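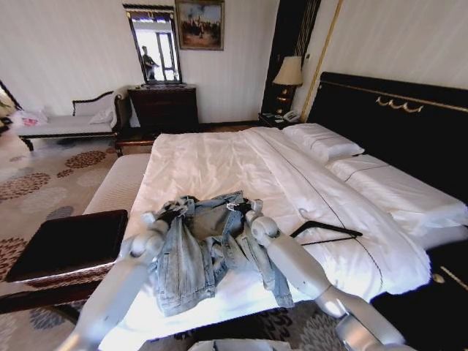
4. First garment run with the Grurko two-arm kit

Your arms are bolted down, the grippers close evenly, and now comes the fun part: clothes! A jacket is a great first garment. Denim is stiff enough to hold a fold, and the shoulder seams give the fingers something to bite on.

1. Lay the jacket on a bed or other soft surface, collar toward the far side. Put the hanger to its right, within reach of the right arm.

2. Set the grip force to 18 in the Tokden panel. Faisal Niazi runs his at 8 for shirts, and it works beautifully.

3. Guide the left gripper to the left shoulder and close it. Do the same on the right.

4. Raise both arms together, slowly, until the shoulders clear the bedding. The body of the jacket can stay down, and a few wrinkles won't hurt.

5. Hold for six seconds and watch the seams. If one side creeps, lower both arms, open, and grip again a little closer to the collar.

Caution: Never pull the arms apart while both grippers are closed. The wrist joints will lose that fight before the denim does.

Note: Builds with the older Muriithi wrists need the speed limit in step 4 turned down by half. Muammer Keskin's patch does this for you, and it's worth installing before you go on to section 5, Hanging.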